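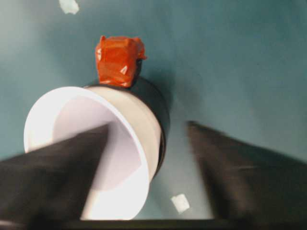

2. Stability of cups at rest

Handout for Unit 514, Packing and Handling of Light Containers
Lecturer: Hjørdis Lundgren
Revised 8/22/21

2.1 Rest positions

A plain tapered cup has three rest positions: on its base, on its rim, and on its side. The first two are stable against a small push. On its side, the cup touches the surface along a single line of the wall and can roll. The wall is narrower at the base than at the rim, so the path of the roll is an arc. The center of the arc lies on the base side, at the point where the lines of the wall would meet if extended.

The white plastic cup at the head of this section is on its side, with the opening turned outward. The dark section behind it may be a band, a sleeve or a second cup. For the exercises, treat all three cases separately. They differ in mass and in where the contact with the table falls.

2.2 Effect of a band or sleeve

A band near the base moves the center of mass toward the base. If the band is thick enough to touch the table, the contact line is replaced by two contact points, one at the rim and one at the edge of the band. The cup still rolls, but the radius of the arc changes. Use the outer radius of the band in the Khosravi formula (notes from week 1), not the radius of the bare wall.

A nested cup is treated as a band only if it fits tightly. A loose one shifts when the pair is tipped, and the two must be taken as separate bodies.

2.3 Loads on the upper side

A small load on a curved wall, such as the block in orange-red tape, raises the combined center of mass. Three quantities are needed:

r – radius of the wall under the load
h – height of the load's center above the wall
m – mass of the load

Tape with folds and loose flaps gives an uneven contact face. Do not assume flat contact when estimating friction. Measure the slip angle on the tilt board and take the lowest of five readings.

2.4 Exercises

a) Derive the arc radius for a bare cup from its rim diameter, base diameter and wall length.
b) Repeat for a cup with a band that touches the table.
c) State the condition on h under which a centered load stays put when the cup rolls through a small angle. Assume no slip.

Written work goes to Austra Grigaitė before the first session in September.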